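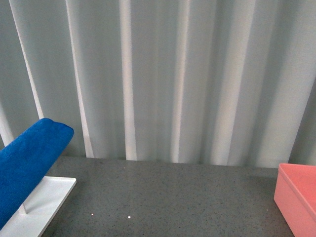
I had been promised robots, so naturally I spent my first half hour at the Kitska Robotics Club talking about towels.

The club meets in the old home economics room on the second floor of the Bielecka Community School, and it still has the good sinks. You walk in past a bank of ovens that haven't been lit in years, past a shelf of sewing machines under dust covers, and then you hit the benches, which are covered in wire, hex keys, laptops with stickers on the lids, and (the day I first went) somebody's half-eaten burrito sitting on a power supply. I was told the burrito was being kept warm. I chose to believe that.

There are 10 students in the club this year, from ninth grade up through seniors, and when I visited they were all working toward one thing, a regional contest called the Fliltuvora Household Challenge. If you've been to a school robotics contest before, you're probably picturing a plywood arena with a lot of crashing and a crowd yelling. I was! I had even brought earplugs. Fliltuvora is the quiet kind. Teams get a table, a handful of ordinary objects, and a chore, and the robot has to do the chore. This year's chore is to take a towel off a stand and put it in a bin.

That's the whole thing. Towel, stand, bin.

I laughed when they told me, and a sophomore with purple headphones around her neck looked at me with real pity. "Try writing it down," she said. "Like, every step. For something that's never seen a towel." So I sat on a stool with my notebook and tried. I got as far as "grab the towel" before she asked me where. By the middle? Then it hangs down on both sides and drags on the table. By the end? Which end, and how do you know it's the end when it's folded over on itself? What if you get the rod too and the whole stand comes along for the ride? I wrote "gently" and underlined it, and she told me gently isn't a number.

The club's practice table is set up at the back of the room in front of a pale gray pleated curtain. The towel is a royal blue, really blue, the kind of blue you'd paint a kid's bike, and it hangs over a white stand with a flat base on one side of the table. Way over on the other side is a pink plastic bin. In between there's a lot of plain speckled gray tabletop, and if you stand there long enough that gray starts to feel like an ocean.

I asked about the colors, figuring somebody had just grabbed what was in the closet. Well, partly. The bin did come from the closet. But the blue was argued over for most of a meeting, I was told, and they'd tried a white towel first, in March, against that same curtain with that same white stand. The software could not find it. It would go confidently for the curtain. It tried to pick up a fold of the curtain so many times that one of the juniors made a sticker about it, and the sticker is now on my own laptop, thank you very much.

The curtain is a sore subject in general. It's there to hide the windows and a very busy bulletin board, and it does that fine, but it's got all those bright ridges and darker grooves running up and down, and to a program that's looking for edges, a pleated curtain is pretty much nothing but edges. Half the team wants to swap it for a flat bedsheet. The other half says that the contest hall won't have a flat bedsheet and they may as well suffer now. I heard this argument three separate times over my visits, with almost the same words and different people on each side. I'm Team Curtain, for what it's worth, but I don't have to write the code.

The arm itself runs on a control board called the Clullatix, and the students talk about it the way people talk about an old car. It doesn't like being plugged in before the laptop is awake. It gets sulky if you update it. The kit cost the club 429 dollars, raised mostly through a bake sale that used those good sinks but, sadly, none of the ovens. I was told the lemon bars did the heavy lifting. The rest of the budget goes to spare motors and to fingertips, which wear out faster than you'd think.

Oh, the fingertips! I could have written this whole piece about fingertips. The hard plastic ones that came with the kit slide right off fabric. So the team has been making their own, and there's a muffin tin on the side bench holding all the attempts. There are rubber ones cut from a dish glove, foam ones, a pair wrapped in the hooky half of Velcro. The Velcro pair was a huge success at picking up the towel and a disaster at letting go of it. The arm would reach the bin, open up, and just wave the towel around over it like it was seeing off a ship. Everyone in the room told me that story, and I would happily hear it again.

What they've settled on for now is a silicone pad with shallow grooves, poured by two of the seniors in a mold they designed themselves. It grabs well enough. It lets go most of the time. The grooves pick up lint from the towel, so someone has to go over them with tape between runs, and there's a sign-up sheet for tape duty that I noticed had a lot of blank lines on it.

Then there's the practice itself, which I wasn't ready for. I'd imagined a lot of typing. What they do is run the chore, over and over, and keep a record of every single try. The goal they set for themselves is 1,000 logged runs before the contest. Each run gets a line in a big shared spreadsheet with who was driving, where the towel started, how it was draped, what went wrong. My favorite column is the last one, labeled Notes, which is where the students' personalities come out. "Good grab, bad attitude." "Bin moved. Not by us." "It let go over the floor, so close." One simply says "why."

Some of the runs are driven by hand. A student holds a controller and steers the arm through the job while the laptop records each movement, and later the program tries to copy it. I got to have a go at this, and I want to report that I was terrible. My depth perception left my body. I was sure I was right above the towel and I was nowhere near it, and when I did finally close the fingers I'd pinched air with great confidence. The ninth grader who was coaching me said, very kindly, that most adults do worse, and then he logged it. I'm in the spreadsheet forever. My note says "guest."

Between runs the table gets put back the way it was, and this turned out to be the part I liked most. There's a rhythm to it. Somebody fetches the towel and drapes it, long side slanting down, the top end bunched up a bit where it folds over. Somebody else checks the stand. A third person squints at the bin and nudges it a hair toward the curtain. The rule is that the towel shouldn't look the same each time, because at the contest it's a judge who hangs it up and there's no telling how a judge hangs a towel. So they take turns being the judge. One kid drapes it neatly, like a hotel. Another one more or less throws it. They've got a whole debate going about which is harder for the arm (I'd have said the thrown one, but the hotel one has fewer lumps to grab).

I asked the group what they'd learned that had surprised them, expecting something about motors. The answer I got, from a boy who'd been quietly sanding a bracket the entire time, was that he folds laundry differently now. He catches himself thinking about which corner to pick up first. His mom is thrilled, apparently.

My last visit was a long one. The team had been stuck for a while on a success rate that wouldn't budge, and that afternoon they tried slowing down the lift, a change so small I didn't notice when it was made. But I noticed the room. People stopped talking during runs. The headphones came off. By the time the custodial cart was squeaking down the hall they'd put the towel in the bin on 65 percent of the afternoon's tries, their best session so far, and there was a fair amount of shrieking, and somebody stood on a stool who should not have been standing on a stool.

Is 65 percent good? I asked, because I truly had no idea. They looked at each other. It depends on who else shows up, they said. A team that came to the contest last year had a beautiful arm, really expensive, and its cable came loose on the way over and it never moved an inch. So part of the plan for the next few weeks is about packing. They've been saving egg cartons for the fingertips. They're bringing two of every cable, their own extension cord, a lint roller, and the muffin tin, Velcro pair included, for luck.

The contest gives each team three tries with a short break in between, and they've already drawn straws for who gets to press the start key. The seniors wanted it to be a ninth grader. The ninth graders wanted it to be anybody else. When I left they were still going back and forth on that, and on the curtain, and one of them was over at the table hanging up the towel again for another run.

The Kitska Robotics Club is open to all Bielecka students, no experience needed, and they'll take old towels if you've got them. Any color but white.

Published 2024-06-05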